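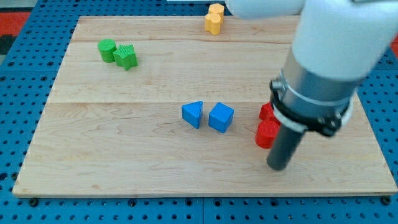 Library > Woodcraft > Wood and Water > Chapter 8

Contents Previous Next Glossary Index

Chapter 8: Why Boards Move

If you have ever lived in an old house, you already know more about this chapter than you might think. You know the bedroom door that swings freely all winter and then, come July, has to be shouldered open. You know the drawer that sticks whenever it rains for a week, and the floor that opens up little gaps in January (wide enough to lose a dime in!) and closes them again by the time the lilacs bloom. All of that is wood taking in water from the air and giving it back, and it goes on doing so for as long as the wood exists, long after the tree itself has been forgotten.

In the last chapter we followed a log from the forest to the mill at Skidomdale and watched it being sawn. We left the boards stacked in the yard with thin sticks between them, and I promised we would come back and ask what those sticks were for. They let the air through. A freshly cut board is heavy with water, some of it sitting loose in the hollow cells and some of it held inside the cell walls themselves. The loose water leaves first, and the board hardly changes size while it does. Only when the walls begin to dry does the wood start to shrink, and from then on it will swell and shrink with every change in the weather.

The part that surprises most beginners is that a board doesn't shrink evenly in all directions. Along its length it barely moves at all. Across its width it moves a good deal, and it moves most of all in the direction that follows the curve of the growth rings. A bundle of drinking straws makes a fair comparison. Soak a bundle of paper straws and each one gets fatter, but none of them gets much longer, and the whole bundle spreads sideways.

Carpenters worked all this out by hand and eye a very long time before anyone had a meter to measure it with. The paneled door is their answer, and a lovely one: a wide panel sits in grooves inside a narrow frame, without glue, so that it can slip in and out as the seasons turn. The breadboard end on a farmhouse table does a similar job. So do the slotted screw holes under a tabletop, which you will be cutting for yourself before the chapter is over.

We will begin with a small experiment that takes 14 days and very little effort. You will need two thin offcuts, one cut along the grain and one cut across it, a ruler, a pencil, and a damp cupboard. After that we look at the drying records from the Cronin barn, where 20 oak planks were weighed every month for a year, and learn to read a moisture chart. The last section is on joints, and on what happens to a joint when two pieces meet at 90 degrees and each wants to move its own way.

Words to watch for: seasoning, cell wall, growth ring, cupping, quartersawn.

Before you read on, go and find a wooden drawer somewhere in the house. Pull it out, turn it over, and see which way the grain runs on the bottom panel. Write it down in your notebook, because you will want it when we get to section three.

Filed under: Wood & Timber, Beginners, Course Reading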